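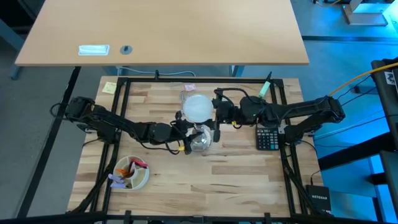

Two arms at the bench with a glass jar and its white lid.

Ludix Publishes Bench Rules for Two-Armed Robots, Most of Them Learned the Hard Way

OMVILLE, March 23, 2024 — Ludix today released the Yin Bench Code, a set of 27 working rules for small two-armed robots that handle household goods on a tabletop. It is free to download and runs to 35 pages, four of them devoted to cables.

The code replaces an internal document of 586 pages that every employee had signed and few could find. Ludix wrote the new one with Cellness, a maker of bench frames, after comparing notes on how each company's staff behaved when an arm stopped halfway through a job. Mostly, they reached in.

Rule 1 says don't. An arm that has stopped is to be treated as an arm that is about to start until power to both sides is off and a second person has said so out loud. Nodding does not count. 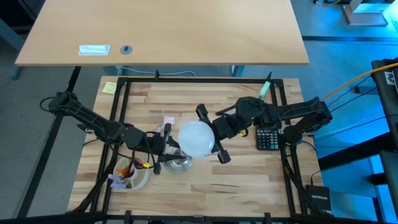
Arms holding a frosted bulb and a silver-colored piece above the worktable.

Other rules cover the handoff zone, where two grippers work close enough to argue. Glass gets its own section: grip force is set on a stand-in part first, and breakable items are checked for chips before each session. Operators must log every dropped object, including the ones that bounced.

"We wanted rules a tired person would still follow," the company said in a statement. "The old binder was mainly useful for holding the door."

The code is voluntary and does not replace any legal safety requirement or a proper risk assessment. Ludix will take comments for 60 days and plans a revised edition in July. Complaints about the cable section are expected and have been given their own form.

Contact: Ludix Press Office, Omville | © 2024 Ludix. All rights reserved. | Back to top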